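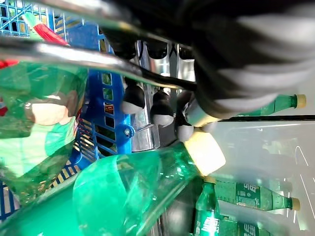
Green bottles and the blue crate, bench end

Fleretbridge Home & Garden Forum > Kitchen, Larder and Storage > Bottles on their side or standing up?

crateexpectations
Posted 6/22/26

Right, settle something for me please. I've taken over the drinks cupboard at our social club and I've inherited a load of green plastic bottles with cream caps, the ones with Chinese writing on the label, plus a blue plastic crate with the open grid sides. Picture's at the top. I've been laying them down on the bench in a row while I sort out the shelves and I've got into the habit of keeping them that way, all with the caps pointing right so I can see at a glance which ones have been started (I put a dot of marker on the cap).

My brother-in-law Cameron Stubbs saw this on Saturday and went on as if I'd set fire to the place. Says plastic bottles should only ever stand up, in the crate, end of. Who's right? And does anyone know a decent shelf liner that'll stop them rolling about? I've got a Kaufmann offcut but it's slippery as anything.

mossy_pete
Senior member, 3,113 posts

Cameron's right, sorry! Upright every time. Lying down is for wine with a cork. A screw cap on its side will weep sooner or later and you won't notice till the shelf's sticky. I lost a whole bottle of cordial that way in May, all down the back of the fridge, and I was still finding it a fortnight later.

Linnet
Don't agree with that at all. If the cap's done up properly it makes no odds. I've had squash bottles on their sides in the bottom of a narrow cupboard for years because the shelf above is too low, and I've never had one go. The ones that leak are the ones my kids have half closed.

mossy_pete
Yes but this is a club, Linnet. Do you trust everyone at a club to do a cap up?

Linnet
Fair point, well made, still disagree :)

duncan_the_jar
What's in them? Makes a difference. If it's anything fizzy I'd stand them up, if it's tea or juice I wouldn't lose sleep. Can't read the labels myself, I'm no help there.

crateexpectations
A mixture I think, duncan. I can't read them either! There's a lady at the club who's going to go through them with me and write a little tag for each sort. Until then I'm not opening any more.

TheOtherSheila
Can I stick up for the crate? I love those open mesh ones. You can hose them down, they dry in no time and you can see what's at the bottom without emptying the lot. I've got two of the Taden ones under my sink, one for cleaning stuff and one for spuds. Only thing I'd say is check the bottom edge for rough bits before you put it on a nice shelf, mine scratched the paint. Bit of felt sorted it.

As for the liner, get the Claltik ribbed stuff. Lay it with the ribs running the same way as the bottles and they sit in the dips. Cost me almost nothing because it was the end of a roll, 300 mm wide and just right for a cupboard shelf.

mossy_pete
Or stand them up and you won't need a liner...

TheOtherSheila
Give over Pete.

hobnob77
I'd go half and half. Started ones upright in the crate, sealed ones laid down on the liner with the caps facing out. Then you don't even need your marker dots, anything in the crate is open and gets used first. We do it like that at work and it stops people cracking a new one when there's already one on the go.

crateexpectations
Ooh, I like that hobnob. Keeps Cameron happy as well, or at least half happy. I'll order the Claltik tonight and measure the shelf properly this time (last time I used a bit of string and my own optimism).

Linnet
Let us know how the sealed ones get on. I want it in writing when they don't leak.

mossy_pete
I'll be checking back in a month.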